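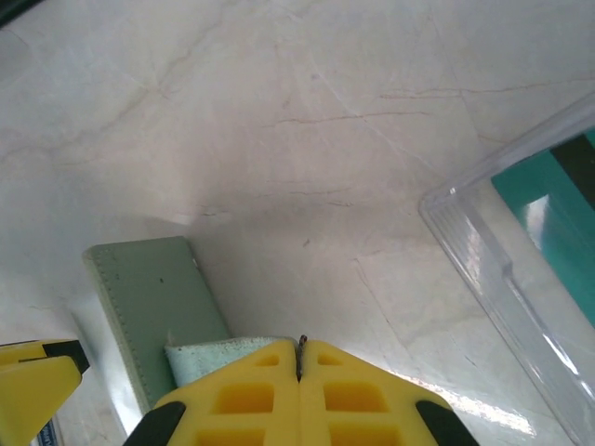 Right hand holding the thin dark piece, left hand at lower left. Wrist camera view.

Bench notes: the yellow fingers, week one

Quick one this time, we're short on hours and the Hedley arms go back in their crates soon. Dated 13 August 2026 in case anyone prints it and pins it up.

So. Grippers. We've had the Quintero parallel jaws on both arms since June and everybody knows the complaint. Great on boxes, fine on bottles, hopeless on anything thinner than a pencil. The pads are flat and wide and they blind the wrist camera right where you want to look. Swapped both sides for the yellow windowed fingers from Zulivier. Pointed tips, cutouts in the face so they give a little. Black mounts bolt straight onto the Hedley wrist, 2 screws a side, no adapter. Took longer to find the hex key than to do the job.

The test is the usual tidy-up: pick small stuff off the marble top and put it in the clear bin. 102 tries with the old jaws, 102 with the new fingers, same operator and same controller settings. Only thin items counted towards the score. Old jaws got 22. New ones got 70. Not going to pretend that's a proper study, but it's a big enough gap that we stopped arguing.

What changed, mostly: the tips meet. Sounds dumb, but the old pads touched at the back first and left a sliver open at the front, so a thin thing would just slide out on the lift. With the pointed ones the seam closes all the way up and the piece sits down in it. You can get in next to a neighbor too. The sponge and the green item are right there behind the fingers in the picture, and with the wide pads we'd have been shoving both of them out of the way.

Things we don't like. Fingers flex sideways if you come in at a slant, so a grasp that looks centered on screen ends up a few millimeters off. Slowing the last bit of the approach helps. Force setting matters more then before: too high and the tips bow outward and lose the piece. We ended up near the bottom of the range and left it there. Soft squashy things are so-so, the sponge is a better job for the old jaws if I'm honest with the numbers. Haven't tried anything heavy.

Camera. Kept the wrist camera, didn't move it. The fingers come up from the bottom middle and you can see both tips, so the operator gets the contact point on screen the whole way down. Big plus. Less good: glare. Polished marble plus a clear bin plus overhead lights is about the worst combo going, and near the base of the bin the stone goes almost white. Depth is useless on the bin walls, always was. Tried locking exposure, which fixed the bright patch and made the dark items vanish against the seam. Went back to auto. If you have a polarizing filter that fits a small lens, bring it by, please.

Controller. Ran everything on the Jivitz box, firmware as shipped. One hiccup: it still thinks the old jaw width is the max opening, so the close command has a dead spot at the start. You press, nothing, then it moves. Annoying for teleop and easy to mistake for lag. Put the new finger width in the tool file and reload, don't just save it. Lost most of a morning to that. Also the left and right tool files are seperate, so change both.

Next up:
- same test on a matte mat, to see how much of the miss count is glare
- two-handed picks, left steadies and right grabs
- a longer run to see if the tips wear. No sign of it yet but it's early
- somebody label the spare fingers, left and right mounts are not the same and they look it only once they're on

Tool files and the raw score sheet are in the shared folder under grippers, yellow. If you want a turn at the sticks before the arms ship, put your initials on the sheet by the door. Slots are half an hour and please put the bin back on the marble after.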